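Zotside Boards > Animal Rescue & Sanctuaries > Working & Volunteering

Thread: Orkthorpe cat shelter – live-in spot, anyone done it?

kalmingcats
Joined: September
Posts: 5

Saw the listing for the live-in position at Orkthorpe. Six month minimum, room included, small stipend, 40 cats on site plus whatever comes in. Listing is signed by Inmaculada Vallejo. Has anybody here worked for them? I have shelter experience, two years front desk and one in the back doing meds and cleaning. Never lived on site tho. Want to know what the days look like before I give up my apartment.

Also it says stipend is 655 a month. Is that normal??

– Ka-ming Lam

piras_t
Posts: 746

Did four months there. Left early, so take this with that in mind.

Days are long. Up at 6, litter, feed, meds, then litter again. Afternoons were supposed to be free and mostly weren't. Phone rings, someone has a box of kittens, you go. Inmaculada is good with the cats, really good, knows every one by voice. Less good with a schedule.

Stipend was lower in my time. No car, so half of it went on rides into Mesurstead for groceries.

Room is fine. Cold in winter.

szabo_k
Posts: 213

Disagree with Thomas on a couple things. I was there the year after and afternoons were free at least three days out of the week. We had a written rota on the door. Maybe they fixed it after you left?

655 plus a room is ok for this kind of work. Not good. Ok. I've seen places that want YOU to pay.

piras_t
Posts: 747

Rota on the door was there for me too Kristóf. Point is whether anyone follows it.

szabo_k
Posts: 214

We followed it. Can't speak for your year.

limsakul_fosters
Posts: 88

Ask about vet cover. Seriously. Ask who the vet is, how far, who pays if it's after hours, and who's allowed to make the call when a cat is going downhill at 2am. First place I lived in at, none of that was written down and I ended up putting a vet bill on my own card. Got it back five months later.

Surachet Jaidee wrote a decent list of interview questions for the Limsakul foster group, I'll see if I can find it. Most of it applies to live-in work as well.

kalmingcats
Posts: 6

Thank you all, this is super helpful. @piras_t can I ask why you left early? Ok if you don't want to say.

@limsakul_fosters yes please on the list

piras_t
Posts: 748

Burned out. Nothing dramatic. Ringworm went through the kitten room, we were short two people, and I was doing intake and isolation both, changing clothes like eight times a day. Told Inmaculada I needed a week off, she said ok, then the week kept moving. So I gave notice. She wrote me a nice reference, we're on good terms.

I'd go back for a weekend. Not for six months.

mesurstead_meg
Posts: 31

I live near there and drop off towels. Always looks clean when I go by, cats look healthy. Just the front part tho, never been in the back.

Bring your own bedding and kitchen stuff is my advice. The last girl had one pot.

szabo_k
Posts: 215

Ha, I remember the pot.

limsakul_fosters
Posts: 89

Found it. Surachet's list, shortened by me:

Who is in charge when the manager is away
Vet name, distance, after hours plan, who pays
Intake limit – is there one, has it ever been kept to
Days off in writing, and who covers them
Isolation room, yes or no, and who works it
Euthanasia policy. Ask it straight out
Notice period both ways
Can you bring your own pet
Insurance if you get bit

The intake one matters most to me. 40 can turn into 60 over one summer and it's the same number of hands.

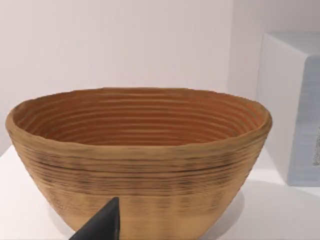

big bowl, tan, thick rim

kalmingcats
Posts: 7

Copied all of it, thanks. I do have a pet, one old cat, 14, thyroid pills twice a day. Wasn't sure if I should even mention her in the aplication.

piras_t
Posts: 749

Mention her. And think hard about it. Old cat plus a building full of upper respiratory is a bad mix. I wouldn't.

szabo_k
Posts: 216

I brought mine. Kept her in my room the whole time, separate shoes, washed up before going in. She was fine.

piras_t
Posts: 750

How old was she

szabo_k
Posts: 217

Three.

piras_t
Posts: 751

Right.

mesurstead_meg
Posts: 32

Could a friend take her for the six months? Moving is hard on old cats anyway. Mine quit eating for two days when we changed houses, had to warm up tuna for her like a servant

kalmingcats
Posts: 8

My sister might. She did it for ten days last year and the pills went ok. Will ask her.

limsakul_fosters
Posts: 90

One more thing – do a trial week. Any decent place will let you. If they say no, that's an answer too.

szabo_k
Posts: 218

They'll say yes. I did a trial, slept in the same room you'd be getting. Go when it's busy so you see it properly. Kitten season, not January.

kalmingcats
Posts: 9
Edited 09/08/2022

Update. Talked to Inmaculada for around an hour. Trial week is fine with her. Vet is twenty minutes away, shelter pays, any live-in staff can make the after hours call. Days off are two a week in writing. She was vague on the intake limit, said "we try." My cat stays with my sister, that's settled.

Asked about the winter heating, she laughed and said bring socks. So Thomas wasn't kidding.

piras_t
Posts: 752

"we try" lol. Yeah.

Get the two days in the contract, not just an email. Good luck, and say hi to the orange one with the bad ear if he's still around.

limsakul_fosters
Posts: 91

Good call on the sister. Post after the trial week pls, people ask about this place every few months and all the old threads are gone.

kalmingcats
Posts: 10

Will do. Packing a pot.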